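Print this article
E-mail this article

3.2 Gathering the demonstrations

I'll be frank about where the data came from, because when we read other people's papers this is the bit we always want more of. All the examples used in Section 4 were gathered at our Tresside site between the end of summer and November, in one room, at one counter, by a small group of us taking turns. Sadao Wada and I did most of the early ones. Nidia Grajales and Aoi Ishida joined when we had got over the worst of the teething trouble (lucky them!), and they are both a good deal smoother at it than I am, as you can see from the per-operator results further on.

We recorded 3,768 episodes in all. Of these, 412 were thrown out before training, mostly for dropped frames or for a hand that had lost its calibration halfway through, and I'll come back to those in a moment. An episode is one instruction carried out from start to finish, such as "put the cola in the basket" or "take the small box out of the cardboard one". We wrote the instructions on cards, in the plain way you would say them to a friend, and the operator drew one from the pile. We had tried letting people choose their own task in the pilot and, well, everybody chose bottles. Bottles are easy and they are satisfying to pick up, and I was as guilty as anyone.

The counter was laid out afresh by whoever was not operating. I wanted it to look like a shop counter at the end of a long day, so we mixed open containers with loose goods, stood some things up and laid others down, and did not tidy. Our rule was that the person doing the laying out shouldn't know which card was coming next. Early on I used to nudge things within reach without meaning to, and Mio Hoshino spotted it in the recordings straight away: the targets were always nearer the right hand in my sessions! After that we kept the cards face down.
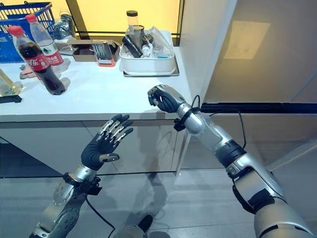 Figure 3. Head-camera view during collection, with both hands raised near the counter. Basket and bottles to the left, open cardboard box in the middle, filled storage bin to the right.

The bin in Figure 3 deserves a word, as it gave us more bother than everything else on the counter put together. Things in it lie across one another, and there is crumpled clear wrapping in among them, so the policy has to work out what is a thing and what is only plastic catching the light. A tall jar standing up at the back is a fairly kind target. A small white bottle down in the wrapping is not kind at all. We asked for twice as many bin cards as basket cards for that reason, and I'd go higher if we did it again.

Light was the other headache. The counter front and the window behind it both throw reflections, and they change over the day. Kirsten Ladefoged wanted blinds and I wanted to leave it alone, and we argued about it over a great many cups of tea. In the end we left it alone. A model trained under one tidy lamp had done badly when we took it over to the Killard site, and I would much sooner have the mess in the training set than meet it for the first time at test. We did note the time of day for each session so that anyone who wants to can split the data that way.

Each operator worked in blocks of 12 episodes and then swapped out. It sounds fussy, but teleoperating two five-fingered hands is tiring in a way I hadn't expected (your own fingers start to ache in sympathy), and the grasps get sloppy towards the end of a long run. We also kept 2 practice episodes at the start of every block, flagged as practice and left out of training, which gave people time to get used to the delay again.

Now, the rejected episodes. We did not throw any out for failing. If the operator fumbled a bottle and picked it up again, that stayed in, and so did the attempts where the wrong hand went first and had to be called back. Wada was doubtful about this, and I think he still is, but the comparison in Section 4.3 comes down on the side of keeping them: the policy trained with the fumbles recovers from a bad first grasp far more often than the one trained on the clean subset.

The labels were checked on Tuesday mornings by whoever had operated least the week before. Where the checker and the operator disagreed over whether a task was finished, we watched the episode together and settled it there and then. The full list of instruction cards is in Appendix B.

Print this article
E-mail this article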